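Rurmont Collado Bedding Set, Queen, White - a long look after 75 nights
Reviewed by Kirsten Boychuk
December 6, 2022

I have put off writing this one because every time I sat down to it I thought, well, it's white bedding, Kirsten, how much can there be to say? Quite a bit, as you're going to find out, so make yourself a cup of tea.

Some of you will remember that we redid the back bedroom at the Wokness guest house over the winter before last, and that we went dark and a bit grand with it. Dark wood dresser, dark wood bed, a tall headboard with a line of gold trim near the top, and the landscape painting in the gold frame that I've been carrying from house to house for most of my adult life. Bed, headboard, nightstand and dresser came to 3950 dollars together, a number I still say quietly. After all that I had nothing left for linen, and the poor bed spent its first months in a beige floral set that looked like it had wandered in from somebody's cottage.

So in July I finally bought the Collado. I paid 271 dollars for the queen, and that gets you the duvet cover, a fitted sheet, a flat sheet and a pair of pillowcases. The insert is separate (Rurmont sells one, I already had one I like). Delivery was quick, and it came folded inside a drawstring bag that I've been using for clothes pegs ever since.

First impressions: it is properly white. There's no cream in it at all, and I'd been worried about that with our cream walls, but the two sit together very nicely. Up against the dark headboard it looks like a bed in a much more expensive establishment than mine, and I had two guests in the first month ask whether we'd sent out for hotel linen. I was insufferable for days.
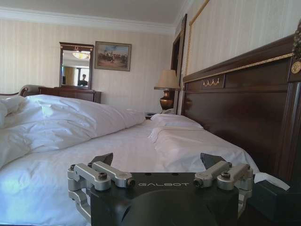

The duvet in its usual heap, with the headboard and a pillow behind.

How it sleeps

I'm a warm sleeper and my husband is a cold one, so our house is a fair testing ground for anything that goes on a bed. I slept in the back room myself through most of the quiet season so I could say something useful about it. The sheets feel cool when you first get in and they stay comfortable. They were a touch stiff out of the bag, I'll admit, and I'd recommend washing them before anyone you're fond of has to sleep in them. After a few washes they settled down beautifully.

The fitted sheet has good deep corners. Ours is a thick mattress and I've fought with a lot of fitted sheets over the years, the kind where you get the last corner on and the first one pings off at you. The Collado stays where you put it. If you drag the flat sheet and duvet over to one side, as I do when I'm using the bed as a table, the edge of the mattress shows, so I'd look at going up a size in the duvet cover if you want a generous drop on both sides. I like to see a bit of the wooden rail so it suits me fine.

The cover closes with ties inside and buttons at the bottom. The ties are sewn on well, and the insert hasn't once migrated down to the foot end, a thing that used to happen weekly with the beige floral.

The piping

My favourite part of the whole set is the thin dark line that runs along the edge of the duvet cover. On the product page it hardly showed, and I'd half decided it would look fussy. In the room it's just enough to give the white an outline, and when the duvet is folded back it picks up the dark furniture in a very pleasing way. It also tells you instantly whether you've got the cover on straight! Dario Cattaneo, who does our changeovers in the busy months, said that alone saves him going around the bed twice.

Two small grumbles. The line doesn't carry on to the pillowcases, and I think it should, even as an optional extra. And one corner of mine had a wee pucker in the stitching when it arrived. I wrote to Rurmont, Ada Pagano in their customer care wrote back the next morning and offered me a replacement cover, and I decided I couldn't be bothered changing it. A steam iron took most of it out.

The lint question

Now to the thing I care about most, and the thing I never see covered in bedding reviews. I fold laundry on the bed. I always have. My mother did it, the ironing board is in the basement, and there's no surface in this house as big or as kind to the lower back. A white bed is wonderful for it when you've got light coming in, and a horror if the bedding sheds.
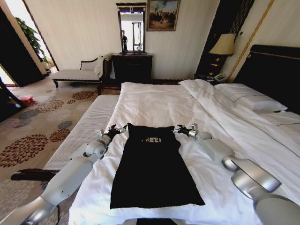 Black T-shirts are the hard case, of course. Any fluff that comes off the sheets shows up on black cotton immediately, and then you're standing there with a roll of sticky tape at ten at night. In the first couple of weeks I did get a bit of white fuzz on my dark things, mostly off the duvet cover and hardly any off the sheet. It eased off after the fourth or fifth wash and I haven't reached for the tape in ages.

It works the other way too, so do keep new dark clothes off it until they've been through the machine. I had a navy cardigan leave a faint smudge on the flat sheet. It came out with ordinary detergent and a soak, but I held my breath.

For folding I turn the duvet back to one side and use the bare sheet as my workspace. The Collado sheet lies nice and smooth, and a shirt will stay put on it while you square up the sleeves. I had a shiny sort of set some years back (a gift, I won't name it) and everything slid off toward the floor the moment you turned around. 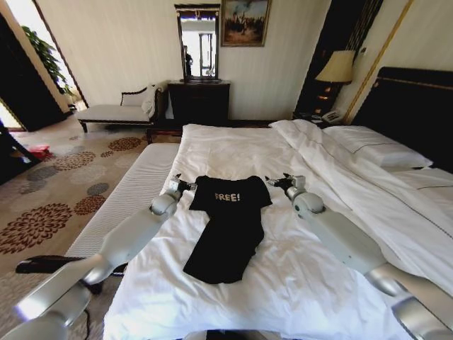 Black shirt on white sheets, with the bedside lamp on.

How it looks in different light

I mention the lamp because white bedding can go a funny colour in the evening. We have a cream fabric shade on the nightstand, next to the white telephone, and it throws a warm sort of light. I'd braced myself for the Collado to turn yellow under it. It warms up a little on the folds and otherwise keeps its looks. In daylight there can be a slightly blue cast down in the shadows, as there is with most bright whites, and if that bothers you then I'd hold out for the ivory, which Renzo Melis at our local linen shop tells me is coming in the new year.

Creasing

It creases. I'd be fibbing if I told you otherwise. The duvet cover in particular takes every fold you give it and hangs on, and by mid-afternoon it has ridges running from one end to the other. I've come around to liking that, because a bed that's perfectly flat always makes me feel I shouldn't sit down on it. If you're an ironer, iron it damp. If you're like me, give it a good hard shake when it comes off the line and get it on the bed while there's still a whisper of moisture in the seams.

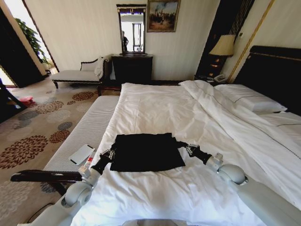
The flat sheet is better behaved. I can smooth it with my forearm, fold a basketful on top of it, and the most I'm left with is a wrinkle or two where I've leaned. Grab a shirt or a tea towel by two corners, lay it down, give it a little tug, and it sits there waiting for you. My friend Lanying Dai came by to help me get through the guest-house laundry one weekend and went home and ordered the set in king, chiefly for this.

Compared with the Clereo

I've also owned the Clereo set, which a few of you asked about. It's softer straight out of the package and it costs less. It also pilled on me inside a season, right where your feet go, and the fitted sheet lost its grip. If you're outfitting a room that gets used a few weekends a year, the Clereo will do you perfectly well. For a bed that's slept in every night, and folded on, and occasionally napped on by someone who was supposed to be vacuuming, I'd spend the extra.

What I'd like changed

Piping on the pillowcases, as I said. A tag on the fitted sheet to show which is the long side - I've sewn a bit of blue thread into mine. And I wish they'd sell the duvet cover separately in white, as for now you can only get it that way in grey.

I'd give it 9 out of 10, and the missing point is for the pillowcases. I've got a second set on order for the front bedroom, and once it's been through a winter of guests and a great many loads of laundry I'll come back and add a note on how the two have worn.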